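Louer un jouet, pourquoi pas

À Lamont, la ludothèque fermera en février. La mairie invoque un loyer trop lourd et une fréquentation en baisse. Elle compte pourtant 322 familles inscrites, dans une commune qui n'a plus de magasin de jouets depuis longtemps.

Je ne crois pas que l'achat soit la seule façon de faire jouer un enfant. Un jeu de société sert trois soirs, puis il dort dans un placard. Emprunté, il passe dans une autre maison.
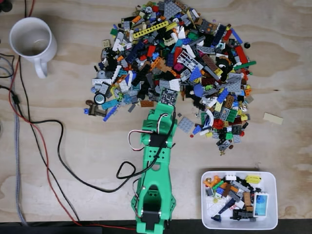

Le prêt oblige aussi à choisir des objets qui durent. Une ludothèque écarte vite ce qui casse ou ce qui n'amuse qu'une fois. Restent les jeux simples, dont on peut mélanger les pièces sans rien perdre : des LEGO en tas, rouges, jaunes, verts ou transparents, n'ont pas besoin de leur boîte d'origine pour servir. Une figurine à piles, si.

On me répond que les parents préfèrent le neuf. Certains, oui. Mais l'abonnement coûte 53 euros par an, et pour beaucoup de foyers c'est le prix d'un seul cadeau.

La commune peut déménager le service dans une salle de l'école, libre deux après-midi par semaine. La proposition a été déposée en mairie. Elle mérite un vote avant la fermeture.

Uchenna Iyamu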